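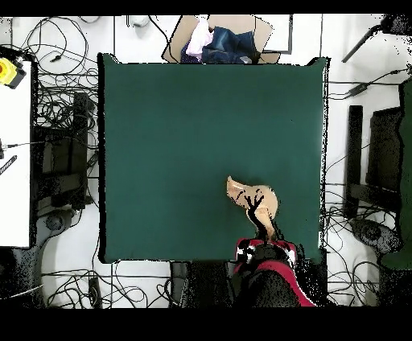

Notebook, Saturday, open day

Doors at Navberg opened in the morning and our cloth station was running before the first visitors came in. The task was the same as in practice: pick up the towel from the green mat, lift it, lay it down flat. We had 3 demonstration slots, and between them people could stand behind the tape and ask questions.

In the first slot I let the arm do only the pick, because I wanted people to see how a grasp on terry cloth is chosen. A heap of cloth has no clear edge, so the point of the grasp is half a guess.

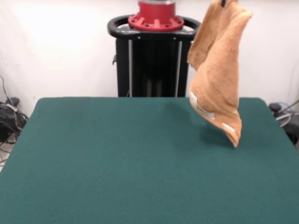 When the towel hangs from one point, the lower corner is the useful one - it tells where to go next. I explained this many times and I think my explanation got shorter and better with each group. The guests from Hernwood wanted to know if the labels disturb the vision. I answered that they help us a little, as they mark one side, but I have no numbers for it and I should not have sounded so sure.

Log shows 238 grasp attempts for the whole day, with the practice before opening included. To do: separate these two before anybody quotes the figure.

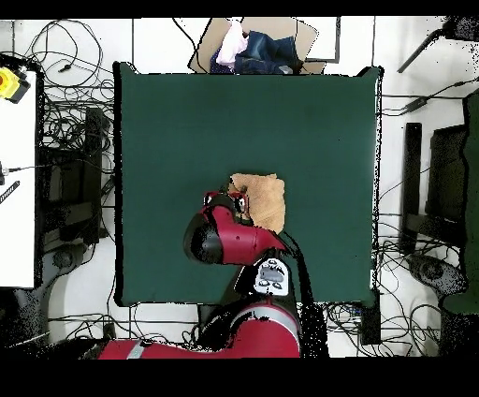 A teacher asked why we don't use two arms for the towel. Good question. With one arm, the spreading must be done in small steps with the table as the helper, and it is slow. Children found the slow part boring and the lifting part very nice, so next time the lifting goes first.

Points to keep for the Lund visit in January:

- Move the tape 2 steps back. Visitors lean forward when the arm comes down.

- Print the explanation of the corner on one sheet, large letters.

- Ask Brullier for spare finger pads before the visit.

- Show a towel spread open on the table at the start, so people know what the goal is.

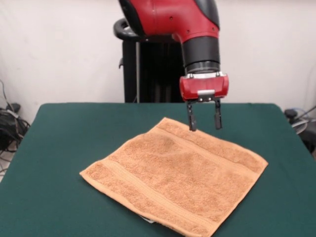 - Write the slot times on the door also, not only at the reception.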